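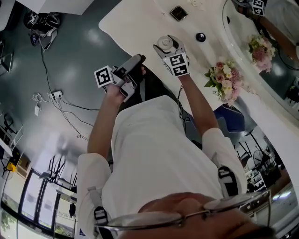 Ticket: right handheld gripper loses tracking at the mirror table
Reported by: Janaína Barbosa
Assigned to: Hartmut Lindemann
Site: Istuswood
Priority: high
Status: open, workaround in place

Problem

The position of the right gripper jumps during recordings at the white table. The trace runs clean, then the gripper shows up on the far side of the mirror for a moment and comes back. The largest jump was 870 mm. The left gripper did it too, less often. Out of 100 recordings from the February batch, 18 have at least one jump. No error is raised, so the operator finishes the take without knowing.

Setup

Two handheld grippers, each with a white marker cube, tracking bands on both upper arms. The table has the oval mirror and the flowers on it. Tanui 2 software, default marker settings.

Log

9:40 – Janaína: Restarted the tracking service and recalibrated both grippers. First take fine, jump in the second.

10:15 – Hartmut: Please check that the cubes are tight. A loose cube drifts, though, and I would not expect it to jump and return.

10:30 – Janaína: Both tight. Swapped the cubes left to right. The jump stayed with the right side, so I don't think it is the cube.

11:05 – Benjie Lagman: Went through the bad takes. Every jump starts when the cube is tilted and its reflection is easier to read than the cube itself. The solver then takes the reflected marker as the real one.

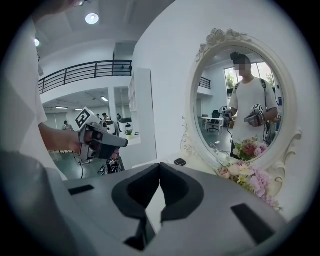
11:50 – Hartmut: Agree with Benjie. A reflected marker should decode as mirrored and be thrown out. The default settings on Tanui 2 have the mirrored check turned off. Opened a report with Vendow, who supply the software.

13:20 – Janaína: Covered the glass with a sheet and repeated the same task. No jumps. Took the sheet off and had one on the next take.

14:10 – Mwanahawa Mwakyusa: Safety question. Does any of this data get replayed on the arms at Illamer? A jump that size at full speed would put an arm through the table.

14:25 – Hartmut: The speed limit should stop it, but I don't want to test that. Replay of the whole batch is blocked as of now.

Workaround

Keep the glass covered for all tasks that don't need it. For mirror tasks, turn on the mirrored check by hand before the first take and look over each trace before saving.

Still to do

Benjie: mark the 18 bad takes and send the list to Illamer.
Hartmut: get a date for the fix from Vendow.
Bonifacio Toledo: add a jump limit to the import script so these takes are refused.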